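Kicking and testing notebook, Hiltby hall
December, entry started 7.40 pm

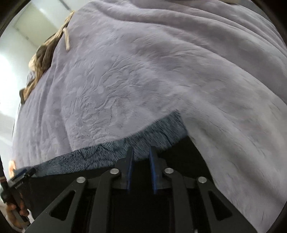 Lavender blanket, with the brown cloth at its upper left.

Follow-on from the last entry on ball pressure and the place kick. Elfriede Koller wants a settled answer before the import lads from Barnness come over for their trial block, as two of them have only ever kicked a rugby ball and keep asking why the American one comes off the foot dead.

Balls used: the two match balls from the Gorar fixture and the old Shao practice ball. The Shao ball has lost most of its pebbling on one panel. I've marked that panel with a pen cross so we stop putting it on the foot side without noticing.

Scale reading before inflation check was 500 for the reference weight, so no drift there. Gauge is less good. It sticks on the first press and reads low, then comes right on the second. Take the second reading every time and write that one down. I went back through my earlier sheets and can't tell which press I used, so those are crossed out.

Drop test off the balcony rail, laces up, onto the hall floor. The Gorar balls bounce much alike. The Shao ball kicks off sideways when it lands near the point, which they all do to some extent, but it is worse and I think the bladder has shifted. Not worth cutting open yet.

Kick log now stands at 297 since we started the sheet in the autumn. 87 of those were tonight and last session together, all from the low tee. Contact marks (chalk on the boot) are still too high up the ball when people are tired. Rugby kickers lean back at the strike and get away with it from their own tee. With the flat tee they catch the fat of the ball and it flutters.

Tried moving the plant foot 2 inches closer. Better line, less height. Elfriede thinks the height will come back once they stop reaching for it. I'm less sure - the net is too near to judge the second half of the flight, and we need the outdoor pitch for that.

Snap and hold timing not done. The stopwatch was left at Barnness.

To do:
Replace gauge, or borrow the Gorar one and compare.
Retire the Shao ball from the log but keep it for holding drills.
New column on the sheet for tee height.
Ask Barnness about the stopwatch and whether their kickers are bringing their own boots. Moulded studs are no use on the hall floor.

9.15 pm, net down and rolled. Left-hand clip on the net is bent and wants pliers.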